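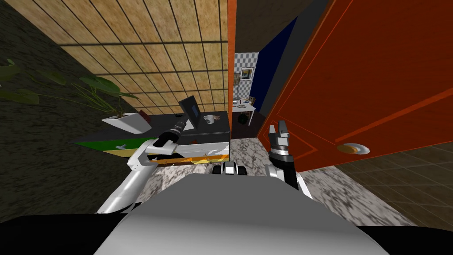 Source: Istau simulator render, head view

Home / Data / Cards / Tools / Contact

Robot Learning > Gripper Comparison

April, by the Udia data team

# Udia Door and Room Set

Udia is a small simulated set for comparing grippers and camera placements on a two-armed robot. Every episode is rendered in Istau. The rooms are furnished, and the door task starts with the panel already swung open, so the arms have to work close to its face without hitting it.

## Contents

- 571 episodes across 14 rooms
- 9 gripper and camera pairings
- joint states and gripper opening for both arms

## Wrist views

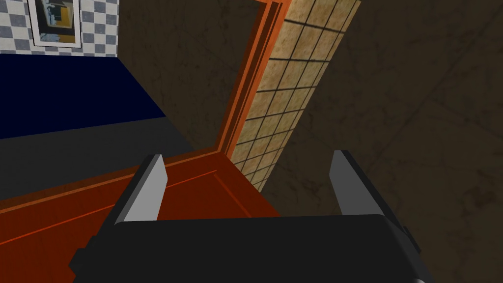 3 min read

The wrist camera looks out past the palm, with both fingers in view. Near a door it sees the panel and frame at a steep angle, with parts of the room beyond, and it can be hard to tell how far away the panel is. Policies trained on this view alone did worse in our runs than those that also got the head view.

Two controllers are included, Ayala (position) and Prastgate (velocity). Episode names start with the controller.

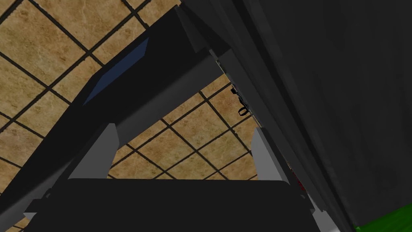
Parts of the robot can hide a good share of a wrist image. We kept those episodes. If you want clear views only, filter on the `occlusion` field, which drops over 6 percent of the set.

## Known problems

Lighting is flat, and floor tiles repeat, which throws off feature matching between steps. 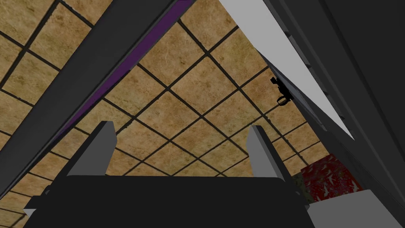
Wrist images are stored as rendered and are not turned upright. Depth is missing for the Prastgate episodes and will be added in the next version.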